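Hall floor update - where we are, what's next

13/06/2022

Quick one this time, boiler people are here at noon and I still have the mailing labels to do.

So. The floor. Most of you have asked, a few of you have asked twice. The old carpet in the Perngate hall is gone, all of it, plus the green foam stuff underneath that had turned to powder. Took two days and one very full dumpster. Under the foam was a layer of black glue, under the glue was concrete, and the concrete is in better shape than we feared. One long crack by the side door. That's being filled this week.

Money first. The floor fund stands at $3,799 after the spring supper. Dumpster and haul-away came to $595 and that is paid. The quote for leveling and prep is $2,056, which we've accepted. Do the math and you'll see it doesn't leave a lot for the actual floor. More on that below.
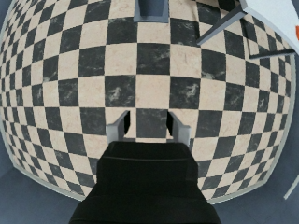
What goes down is the big argument. Vinyl plank is cheapest and quickest, sheet vinyl is close behind, tile costs more and lasts longer. The Astby people put in tile nine years ago and have not touched it since except to mop. Plenty of you want a checkerboard, and fair enough, it's a classic look for a hall. If we go that way my vote is for cream and near-black with a marble pattern in it, softer than plain black and white, and the cloudy veining in the dark squares ought to be kinder to dust and shoe scuffs. Bigger tiles mean fewer seams to scrub too. But the cutting along the crooked north wall would be a pain whichever size we pick, and somebody has to pay for that.

Things people have raised, in no order:

Dancing. The Thursday group wants something that isn't sticky and isn't a skating rink. Reasonable. We're asking for a matte finish in every quote.

Chairs. The stacking chairs have lost half thier rubber feet. Whatever we put down, they'll chew it up in a season. A bag of 300 replacement feet is on order and we need a few people with strong thumbs to fit them, any evening, bring a flat screwdriver.

Cold. Yes tile is cold in December. The carpet was cold in December as well, it was just cold and smelly. Rugs for the toddler corner either way.

Noise. Good point from the choir, hard floors bounce sound around. We could hang the old stage curtains on the back wall and see if that helps. No cost except an afternoon on a ladder.

Seams. Tile needs sealing along the joints and then doing again every so often. A dark grout hides more than a pale one, so dark is what we'd ask for.

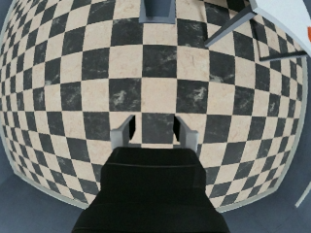
Cream and charcoal squares with dark joints between them.

Samples will be on the table by the kitchen hatch from next week. Plank, sheet and tile, one board of each. Please walk on them, drop things on them, spill your coffee. There's a sheet of paper taped up for votes, one per household, first choice and second choice. Not both the same please.

Meanwhile the hall stays closed except for the kitchen and the small room. Yoga is in the small room, mats closer together than usual, sorry. Card night has moved over to Astby until further notice - rides leave from our parking lot at 6:30, be early, they won't wait. The lost property box is in the kitchen now. There are three single gloves and a very nice casserole dish in it, go get your dish.

Last thing, if you have leftover floor sealer or knee pads in the garage we would love a loan of them. And if you pulled a folding table out of the hall before the carpet came up, we're two short, no questions asked. Drop it by the side door - NOT on the fresh filler.

Next newsletter when there's a floor to talk about, or sooner if the boiler goes agian.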